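Reading time: 2 min

Progress report, January: table clearing and bottle handling, Derketti terrace café

The grant pays for two hand-held grippers and the staff hours needed to record clearing work with them. Odano supplies the recording software and Wallner will fit the arm to the clearing trolley in the next period.

Staff have now logged 607 bottle pick-ups against a target of 500. Cartons and glassware are behind, and we have not started on cutlery. Recording is done in two short turns per shift, one before opening and one in the afternoon, so that nobody holds the tool for long. Two people asked to be left off the rota because of wrist pain and have been moved to other duties on the same pay.

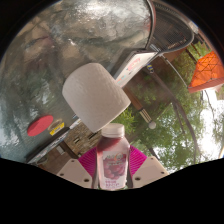
Small grape juice bottle held between the gripper's fingers, outdoors.

The terrace is harder than the indoor room. Glare on the glossy tabletops spoils part of the recordings, and staff have asked for afternoon turns to be moved to a later time. We agreed to this from next Friday.

Job content is the main concern raised in team talks. Under the present plan the arm would lift bottles and the staff would keep serving, wiping down and sorting returns. No posts are to be cut during the grant. Hours after that have not been settled, and staff want an answer in writing before the arm arrives.

Predico is to check the recordings and report on how many can be used. The second payment is requested on receipt of that report.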